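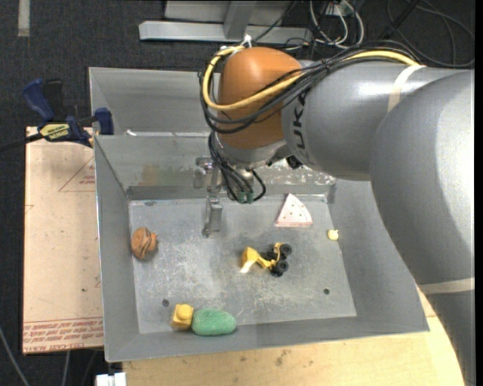 The Second Try

How a small wholesaler learned to let its automations fail gracefully

The office at Skarndale is at the top of a narrow staircase above the packing floor, and by half past seven on a Tuesday morning Thanasis Deligiannis has usually been in it long enough to have finished one coffee and forgotten a second. He looks after what everyone in the building calls "the plumbing", meaning the web of little automated jobs that carry an order from the shop's website to the stock list, from the stock list to the courier, and from the courier back to a customer who would very much like to know where her curtain hooks are.

I had come to talk to him about retries, a subject I'd been warned could take all day (it took most of it, and I had a very nice lunch in the middle). A retry is simply what a piece of software does when it asks another piece of software for something and gets no answer. It waits a bit and asks again. You would think there wasn't much more to say.

"That's what I thought as well," says Thanasis, "and then we had November."

Skarndale sells fittings and fixings to small furnishing shops, and for years the orders were typed in by hand by a woman called Stevens - first name Maureen, though I only heard it used once, and she didn't answer to it. When she retired the company took out a subscription to Koment, a service that lets you join up other services by drawing boxes and lines between them. Thanasis drew the boxes. One of them sent each paid order to Voltbridge, which handles the courier bookings and prints the labels downstairs.

It all worked beautifully through the summer. Then one evening Voltbridge became slow. It hadn't gone down, which would have been kinder in a way, it had only become so slow to reply that Koment gave up waiting before the reply arrived. So Koment did what it had been told to do, and tried again. It had been told to try 5 times.

You may already see the trouble. Voltbridge had received the first request perfectly well and booked the courier. It received the second and booked another. By the time somebody went to switch the lights on in the morning, the label printer had run through its roll, and 118 customers were due to be sent the same parcel over and over.

"I rang the courier and the man laughed," Thanasis remembers. "Quite a friendly laugh, but it went on a long time."

The cure is an old one in programming circles, and goes by the ugly name of idempotency. Every request carries a reference of its own, and if the far end has seen that reference before, it sends back the earlier answer and leaves the courier in peace. Voltbridge had offered this all along, in a box on the settings page marked "request key (optional)". Thanasis had left it blank, as I suspect most of us would. It now holds the order number followed by a letter for the type of job, so that a booking and a cancellation on the same order can't be mistaken for each other.

He changed the waiting as well. The old retries went out ten seconds apart, like a child asking for a biscuit, and if a service is struggling already that sort of thing does it no good at all. Now each wait is double the one before, with a little randomness thrown in so that a whole evening's orders don't all come knocking at the same moment. After the last attempt the order goes on a list, and a person looks at it.

I was rather taken with the list. It sits on a spare screen by the kettle, in plain words - "Courier didn't answer, address looks fine" - and whoever is making tea is allowed to press the button that sends an order round again. Skarndale handles 3,000 orders in a good week, and on most mornings there is hardly anything there. Some of the entries will never go through however often you press, of course, and those have taken some sorting out. A postcode with a letter missing will still have a letter missing tomorrow. Thanasis has taught the flow to tell those apart from the merely unlucky ones, and they go straight to the sales desk without a single retry.

Before any change goes live he now runs it against a pretend Voltbridge, a tiny program he wrote over a weekend that is slow on purpose, and now and then hangs up halfway through a sentence. He feeds it 400 old orders and counts the bookings that come out at the other end. If the two numbers match he goes home.

I asked whether Stevens knew about any of this. She does, it seems. She came in for the Christmas lunch, read the screen by the kettle for a while, and asked why it didn't show the customer's phone number. It does now.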